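Posted 29 January 2025 by Trinidad Yáñez
Filed under: Grant updates, Toys & Household Reuse
4 comments | 11 shares

Prutano sorting project: progress report to the Lappalainen Fund

We closed the period with 1,808 items sorted, against a target I set last summer in a mood of optimism. The backlog from the Pirkach collection is down to two pallets, one of which has been there so long that people hang their coats on it.

Spending is on budget except for bins. We bought the deep grey ones after the shallow ones proved very good at letting balls out. They are scuffed and chipped already, which I'm told is character.

Mixed small items remain the slow part. Toys and kitchen odds and ends arrive together, because that is how people empty a drawer, and each has to be parted from the other before anything can be priced. Building blocks go to the Fadano shop, where they sell by the bag. Plastic spoons go nowhere in particular. We now have more than 11 boxes of cutlery and would welcome suggestions - polite ones first.

The second instalment paid for shelving, labels and a heater. The heater has had the best reviews.

Toys and kitchen plastics, still mixed:

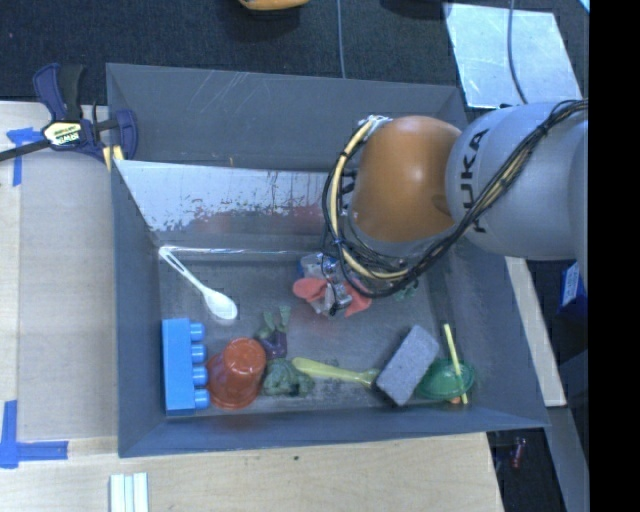 Next period

Finish the Pirkach pallets in January if the coats can be rehoused. Agree a price list with Fadano. Find a taker for the spoons.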